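3.2 Household surfaces and short-term storage

The second part of the Sirkmont survey asked how people use a table that has no fixed job. We took answers from 92 households, all in rented apartments with one main room. Most said the table was where things were put down on the way to somewhere else. Items from cleaning, eating and small repairs often shared the same surface.

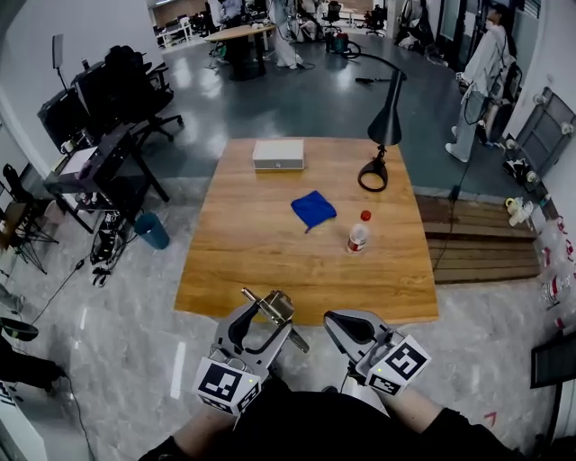
Page last changed: June

We sorted tabletop items into 2 groups. "Resting" items stay put for days, such as a lamp or a storage box. "Passing" items, such as a drink bottle or a cloth, are meant to leave the same day. People were good at naming resting items from memory but left out many passing ones. Boxes were hard to place — a closed box may hold things used daily or things forgotten for a year.

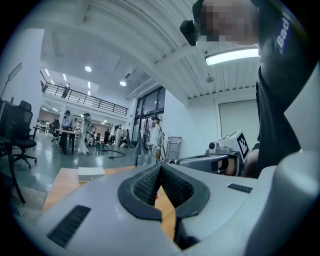
Figure 2. Flat white box on a light wooden table.

Where a box had a lid, households tended to stack other things on it, and the contents were then used less. Yoo found the same pattern in the earlier Varari study of hallway shelves. The effect was weaker on Friday, the day most households gave as their cleaning day. 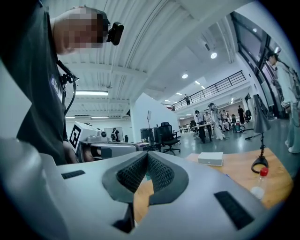

Table size made little difference. Larger tables held more resting items, but the share of passing items stayed the same. We did not ask about drawers, and Section 4 returns to that gap.

Comments (2)

Seung-woo Ra: Did you count a lamp as resting if it gets moved every evening?

Dong-geon Yoo: Yes, if it goes back to the same table. The rule is in the appendix.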